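Druvley Crate Sorting Notes

Print this page | E-mail this page

# Druvley Crate Sorting

README for the produce and small items set, September 2021

## What this is

Druvley is a set of tabletop sorting sessions using fruit, vegetables and a few toys. Items are moved between open wooden crates on a table. The set holds 174 sessions and 3,580 stills. Lærke Hviid planned the item lists and Wenceslao Figueroa wrote the session notes.

## Items

- Grapes, green, in bunches
- Radishes, round and red
- Leafy greens
- Small toy vehicles

Toys are mixed in with the produce on purpose. We wanted crates that look like something a family left on a kitchen table, with things in them that don't belong together. The label for a crate is `mixed` if it holds at least one toy and one food item, and `produce` if it holds food only. A crate with nothing in it is `empty`.

## Crates

All crates are plain light wood, open on top, with slatted bottoms. Stems and small leaves can go through the slats, so check the table under a crate before you label it empty. Crates are not lined up with the table edge. Angles were left as they fell.

## Labeling rules

Label a bunch of grapes as one item – never by the grape. A bunch held over a crate but not let go is `in hand` and does not count toward either crate.

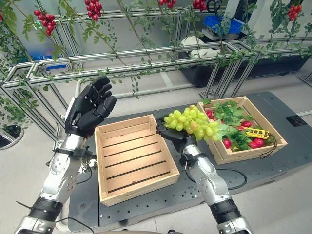 Greens are labeled as one mass per crate, even when leaves hang over the side. Radishes are labeled one by one, including those partly under leaves or under a toy. If you can't tell whether a patch of red is a radish, mark it `unsure` and move on. Jitendra Negi goes through the `unsure` list at the end of each batch of 500 stills.

## Known problems

- Notes for 6 sessions from August are missing the item list.
- Early files use `bus` and `vehicle` for the same toy. Treat both as `vehicle`.
- Some greens wilted in long sessions – the label stays the same.

## Contact

Corrections go to Darlene Thibodeau. Please include the session number.

0 comments | 6 shares

Print | E-mail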